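Making a wrestling show for student radio: my project report

Module: Media Production, final project

So the idea for this came to me on the bus, which is where most of my ideas come from. I'd been listening to an audio drama on one headphone (the other one had died) and it struck me that wrestling has everything a good audio drama needs. It's got heroes, cheats, grudges that go on for years and a crowd that never shuts up. What it hasn't got, on the radio, is anything to look at. I wanted to find out if you could make a wrestling show that worked with sound only, and I mean a whole card, with a made-up promotion and made-up champions, performed by students and put out on our campus station.

My tutor said it sounded "ambitious", and we all know what that means. I did it anyway!

What I set out to do

The plan in my proposal was a single programme of 70 minutes called Drarnstead Rumble. It would have four matches, two interviews and a main event for the Drarnstead belt. I wrote down three things I wanted to learn: whether listeners could follow a match they couldn't see, how much commentary is too much, and whether people who don't like wrestling at all would stick with it to the end. The last one mattered most to me. My housemates think wrestling is silly, and I wanted to win at least one of them over.

The finished show came out at 40 minutes. I'll get to why.

Background reading and listening

I listened to a lot of old sports commentary before I wrote a word. Boxing on the radio was the most useful by miles. The commentators don't describe every punch, they tell you who is winning and who is tired, and they let the crowd do the rest. Football commentary was less help as there's a ball to follow and everybody knows where it is meant to end up. I also went back through a pile of wrestling shows with the screen switched off. Most of them fell apart at once. The commentators are talking to people who can see the ring, so they say "look at this!" and then go quiet for the best bit.

I made notes on each one in a spreadsheet with far too many colours. By the end I had a list of things a listener needs to know at any moment: who is on top, where they are (ring, ropes, floor) and how the crowd feels about it. If the script went more than a few lines without one of those, I marked it in orange and fixed it.

Writing the characters

I had eight wrestlers to begin with and cut them to five. With sound only, people get mixed up by voices very quickly, and three of my baddies all sounded like the same posh man. The two who carried the show were Brunska and Huaranga. Brunska is the champion, big and slow and polite, and she apologises to everybody she throws. Huaranga is the challenger, fast and loud and very sure of himself. I gave each of them a noise. Brunska has heavy boots and Huaranga has a little bell on his jacket, which he forgets to take off in the main event, and that's how he loses. I was very pleased with that.

Rarnis is the manager. He was meant to have four lines and ended up with about a page and a half. The person playing him was so good at shouting that I kept writing more. Looking back, I let him take over the second interview, and if I cut the show again I'd take half of it out.

Making the sounds

This was the best part of the whole project and also the part where I wasted the most time. I didn't want to use a sound library for the moves. I wanted every slam and slap to be ours. We recorded most of it in my kitchen - the studio at the station has a carpet and eats anything with a bit of thump in it.

Things I kept in the final show:

- A rucksack full of library books dropped on a mattress, for a body slam. Two rucksacks for the big one.
- Celery for joints. Everyone does this and now I know why. Fresh works much better than floppy.
- A wet tea towel slapped on the side of the bath for chops.
- A clothes line pulled tight and let go, for the ropes.
- A saucepan lid and a wooden spoon for the ring bell. I did try a real bell but it sounded like a bicycle.

Things I dropped were a leather jacket being twisted (sounded like a duck), cornflakes (sounded like cornflakes) and me falling off a chair on purpose.

I recorded each sound at least three times at different distances from the microphone. That turned out to be the most useful decision of the project. A close slam sounds as if you're in the ring and a far one sounds as if you're up in the cheap seats, and swapping between the two made the matches feel like they were moving about. 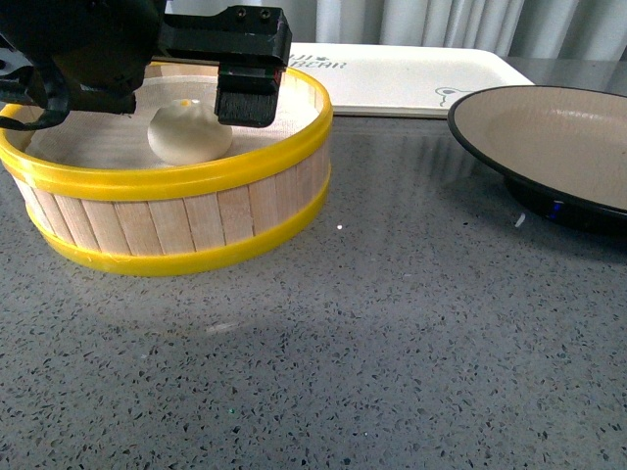

The crowd

A wrestling show with a small crowd is sad, and I could only get a handful of people into a room at once. I recorded them cheering, booing, chanting and gasping, then layered the takes over each other with tiny gaps so they didn't line up. It took ages to stop it sounding like the same person booing six times. What helped was asking them to do it badly. When everyone started and stopped together it was obviously fake. When a few people came in late or laughed halfway through, it began to sound like a hall.

We also needed chants. I wrote some clever ones and they were awful. The ones that stayed in were the ones the group came up with while waiting for me to fix a cable. "Take the bell off" was one of those, and it ended up being the moment people mentioned most in the feedback.

Recording and editing

Voices were done over two evenings in the station studio. I put the commentators in first, on their own, reading to a rough version of the sound effects. That was a mistake. They sounded calm, as you would be if you were listening to someone drop rucksacks. For the second evening I built a loud version of the crowd and played it in their headphones so that they had to shout over it, and the difference was huge. I threw out nearly everything from the first evening.

Then came the edit. My first full cut ran to the planned 70 minutes and I sat down to listen to it properly, in one go, with a cup of tea. I got bored. It was my own show and I got bored! The second and third matches were the problem. They were the same story as the first with different boots on. I took the third match out completely, trimmed the second down to a quick squash and lost one of the smaller interviews. I was sulking a bit when I did it but the show was better straight away.

What people thought

The programme went out once on the station and then sat on the station's page for listening again. It had 1,627 plays in the time I was measuring, which is a lot for us. I can't tell how many people got to the end from that number though. More than 600 of those came in the first two days, most likely when the drama society shared the link.

I also sent round a short feedback form. The answers were kinder than I was expecting. People said they could follow who was winning, and nearly all of them could tell me which wrestler had the bell. The commentary got mixed reviews. Some listeners wanted more detail on the moves, and others (mostly the ones who had never watched any wrestling) said that move names went straight over their heads. I'd used real names for holds without ever saying what they were. "He's got the arm and he's bending it back" would have done the job for everybody.

As for my housemates, one listened to the end and asked what happens to Huaranga next. I'm counting it.

What I would change

I'd start shorter. I would write the main event first and only add matches that do something different from it. I'd get the crowd sound built before anyone goes near a microphone. I'd label my files properly from day one, as I spent a whole evening hunting for "slam good FINAL 2", and it was in the folder called "voices".

I would also like to try it live, with the effects table on stage where the audience can see it. The station has said we can have a slot in January if I can get the cast back together, so I've started on a script. Rarnis has three lines so far and I'm trying very hard to keep it that way.

Last updated: November 5, 2023

Contact the student media office | © Student Media Projects | Back to top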